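Film is harder than boxes

Posted in April, filed under manipulation

Gus Kasprzak asked me over lunch whether a machine could put his groceries away yet. My answer was no, and he wanted a longer one, so I have been going through wrist-camera footage with the part of the job that bothers me most in mind: plastic bags.

A rigid carton is close to a solved problem. You estimate its pose, pick two opposing faces and close the fingers. The carton stays the same shape while you lift it, so the model you had before contact still holds after contact. A bag has no pose worth the name. Its outline depends on what is in it, how it was set down and where you touched it last.

Perception suffers first. Translucent film throws glare back at the sensor and lets some of what is behind it through, so a depth camera returns holes on the shiny folds and the wrong distance everywhere else. At close range it gets worse, as the bag covers most of the view and any quick motion smears the rest.
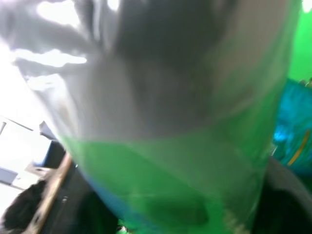

Wrist view with the gripper against the lower right of a bag. Note the highlight at top left.

A segmentation model will often split a bag like this at the colour change and report two objects, one pale grey and one green. Tariq Niazi, who labels for the Nememum set, draws a single mask across the boundary and flags the glare separately. I think he is right, though it slows him down.

Then there is force. Film slips at low grip and tears at high grip, and the margin between the two moves with the load. On my own bench I ran 30 lifts with a half-filled bag and fixed finger force. In 6 of them the bag slid out before it cleared the table. Another 5 ended with a finger through the plastic. I would not hire a person with those numbers to stock a pantry.

Tactile sensing on the fingertips should help with the slips. Tearing is harder to catch, as the warning is short and my control loop is slow – a new controller board is on order.

Gus is still putting away his own groceries. Next I will repeat the 30 lifts with the bag full and post the force logs.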